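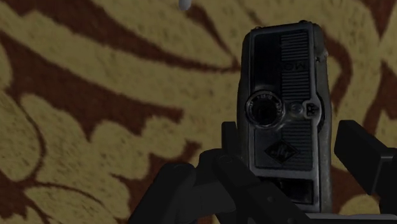

Forty-two Feet of My Uncle's Elbow

I promised in the last newsletter that I'd write about the home movies, and then I got a cold, and then the basement did its April thing, so thank you to everyone who wrote in asking where the home movies were. They were on my dining room table. They've been on my dining room table so long that we've been eating in the kitchen.

If you're new: my mother moved out of the house on Edomwood Lane last fall, and in the closet under the stairs, behind the card table and a box of my brother's hockey trophies, there were 68 reels of film. Small ones, mostly, the kind that come back from the lab in a little mailer and run a few minutes each, plus a handful of bigger ones that my father had spliced together in what I can only call his director phase. I'd seen maybe five of them in my life. We had a projector when I was very small and then the bulb went, and a new bulb was one of those things that was always going to happen after the holidays.

So I took them home with me, and I had a plan, and the plan was that I'd buy a cheap projector, point it at a wall, record the wall with my phone and be done in a weekend. Please don't do this! I know some of you have done it and were happy, and I'm glad, but old film shrinks and gets brittle, and a projector with a rough gate will chew right through it. I found that out on a reel of somebody's driveway, thank goodness, and it only took a few inches before I lunged for the switch. The driveway will be missed.

After that I slowed down and started asking people who know things. The best advice came from Annapurna Thomas, who taught the film class I took years ago at the community college and who still answers her email (at length, with underlining). Her first question was what they smelled like. I thought this was a joke. I went and sniffed a can, and it smelled like salad. She said all right, then that one goes first.

The salad smell is vinegar, and it means the film base is breaking down. It happens to acetate film, and once it gets going it keeps going, and heat and damp make it go faster. You can't reverse it. What you can do is move the smelly ones away from the others, keep the whole lot somewhere cool and dry, and get the bad ones scanned before they curl up like potato chips. I had nine salads. The rest smelled like a closet.

Her second piece of advice was to not clean anything. I'd been all set with a cloth and a bottle of something from under the sink. (I'm not going to say what. She underlined her reply twice.) Loose dust can be brushed off gently if you have a soft brush and patience, and everything else you leave for whoever is doing the scanning.

Her third was to write down everything on the boxes before I opened a single one, and I want to pass that along with as much force as a newsletter allows. My father labeled maybe half of them, in pencil, in a system known only to him. "Lake, good." "Lake, other." "Skekden, bridge + M." There's one that just says "NO." I typed it all into a list, along with the postmarks on the mailers where I could read them, and that list has been worth more to me than any of the equipment I was thinking about buying. Once the reels leave their boxes they all look alike, and then you've got an orphan.

Then came the part where you spend money. I got three quotes. I'm not going to rank the companies, I only used one of them and I don't think that's fair, but the prices were all over the place and it took me a while to understand why. Some shops charge by the reel and some by the foot. Some give you a file that looks like what was on the wall in 1971, and some scan every single frame at high resolution and hand you something enormous that you need another hard drive to hold. One place included the drive and one wanted to sell me commemorative DVDs in a padded case. Ask what size the scan is, ask whether they do it in the building or mail it off, and ask whether you get the original film back. I assumed you always got it back! You don't always.

I went with Anditetti, which is two people above a dry cleaner, an hour and a bit from me. I drove the reels there myself with the seat belt around the box. For all 68 it came to 864 dollars, which made me sit down on their stairs for a minute, and then my brother and my cousins chipped in and it was fine. If you've got family who'd want copies, ask them before you pay and not after. Generosity goes way down once a thing is already done, I love them all but it does.

It took five weeks. The files came to 3,000 and something gigabytes of my sanity, or that's how it felt trying to copy them onto a laptop that was already full of pictures of the dog. In the end I bought two drives. One lives here and one lives in my brother's desk.

Now, what's on them. I'd love to tell you it was wall-to-wall treasure. A lot of it is lake. My father loved to pan across a lake, slowly, get to the end, think it over and pan back. There's a whole reel where he seems to have left the thing running on his lap in the car, and what we have is my uncle's elbow in a plaid shirt with some cornfield going by. I measured that one against the list and it's 42 feet of elbow. My cousin Dee asked for a copy of it before anything else, and she watched it on her phone in my kitchen and cried, and then I did too. He had nice elbows, I guess. He used to tap his fingers along the window when he drove, and he's doing it.

There's my grandmother, who I only knew as a very still person in a chair, chasing a goose with a broom and laughing with her whole face. There's a birthday party with a cake that's visibly leaning. There's Mom at the bridge in Skekden, so that's who M was, younger than my own daughter is now, holding her hair down in the wind and saying something straight at my father that none of us can lip-read. She says she has no idea. She says it was probably "put that down and help me with the bags."

And "NO" turned out to be my parents' kitchen before the remodel, every cabinet door open. We think it was for the insurance. Mom says the "NO" was about the wallpaper.

We had a showing last month. I borrowed a screen, hung a sheet over the patio door to keep the light out and put the lake reels in the middle so people could get up and find the bathroom. Ninety minutes was the limit, I decided, and I stuck to 90 even though my brother wanted the second lake. The one thing I did right was to set my phone on the coffee table and record everybody talking over the pictures. The films are silent, so all the sound we've got is Aunt Ruthie going "that's not Carl, Carl had the other coat" and two people arguing over whose Buick that was. I've been matching those bits up with the reels and adding names to my list. We got eleven people identified who I'd have had down as "man, hat." My mother's neighbor Mrs. Győri, who'd only come for the coffee cake, spotted her own late husband on a ladder in the background of a Fourth of July, and I've sent her that one too.

There are still faces I can't place, and a dog that nobody claims. Four of the nine salads were too far gone in spots and flicker in and out, all bubbly, and I'm trying to be at peace with it. If I'd gone into that closet ten years ago they'd probably be fine. So go look in yours, would you? Take the lids off and have a sniff.

A few of you have asked whether to throw the film out once it's scanned. I'm keeping mine. They're in plastic cans on the shelf in the hall closet, away from the furnace, with the vinegary ones in a separate box by themselves. Drives die, and a strip of film you can at least hold up to a lamp.

Next time I'll get to the audio tapes, which were in the same closet and which I haven't been brave enough to play. One of them is labeled "Christmas, Ruthie sings." If anybody has a cassette deck that doesn't eat things and would be willing to lend it, hit reply. I'll bring it back clean and I'll throw in a coffee cake.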